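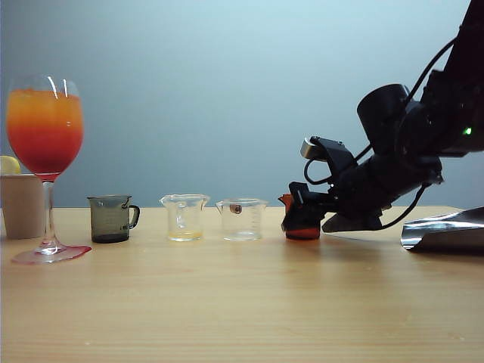

The drinks bench at Hollis, with the arm holding the orange-red cup.

"The pour was never the hard part," says Ottmar Voß. "A pump can pour. What we wanted was a machine that would pick up a cup we already own, tip it, and put it back where the next person expects to find it."

Voß runs the test kitchen at Hollis, a contract beverage developer in Prostthorpe that writes and checks recipes for hotel bars and canned drink makers. A recipe may be made up 40 times before a client signs off on it, with one ingredient shifted by a few milliliters each time. Until last March every one of those samples was mixed by hand. The repeat samples now go to a single arm at the end of the bench, running a control package called Woltetti.

Tegan Katene has worked the bench for six years and was the first of the staff trained on it. She describes the old routine as measuring, pouring, labeling, rinsing, and starting over. "By mid-afternoon my pours drifted. I could see it in the log. The samples from two o'clock on were heavier than the morning ones, and it was the same for everybody on the bench."

The arm did not fix this at once. Clear glass gave it trouble from the start, and the spouted beakers were worse than the cups. In the first weeks it closed on the near wall of a beaker instead of the outside and had to be stopped by hand. Voß's team changed the spacing of the vessels, turned all the spouts the same way, and lowered the lights over the bench. "You end up arranging the table for the machine," he says. "I resisted that for a while. Then I noticed that the people worked faster on the rearranged table too, so I stopped resisting."

Layered drinks took longer. A red syrup under orange juice will hold its gradient only if the second liquid goes in slowly and close to the surface, and the wrist has to turn at a rate that changes as the cup empties. Katene taught it by guiding the arm through the motion herself, then correcting the recording. She puts the number of attempts at around 70. "I had to work out what my own hand was doing. I'd made that drink for years and could not have told you when I slow down."

Her job title has not changed, but her day has. She spends the first hour setting out vessels and checking the program against the recipe sheet. After that she tastes, writes notes, and deals with stops. The arm stops itself when the grip force is outside its limits, and someone has to clear the fault in person. She dislikes this part. "It breaks up your thinking. You're halfway through a tasting note and you have to get up and move a cup."

No one at Hollis lost a position when the arm went in, according to Voß, though one opening on the bench was left unfilled, and he does not describe that as a coincidence. He says the work now asks for a different kind of hire. "I used to look for steady hands. I would now look for someone who keeps good records and gets suspicious early."

Katene is more cautious. New staff used to learn the recipes by making them over and over, and she is not sure what replaces that. She has asked that trainees mix by hand for their first two months, and Voß has agreed to one. They are still discussing it.

The arm has made a little over 2,000 samples. A second bench is planned at the company's Miltard site, where the glassware is different and the grip settings will have to be done again.

Interview conducted 3/4/25. Edited for length.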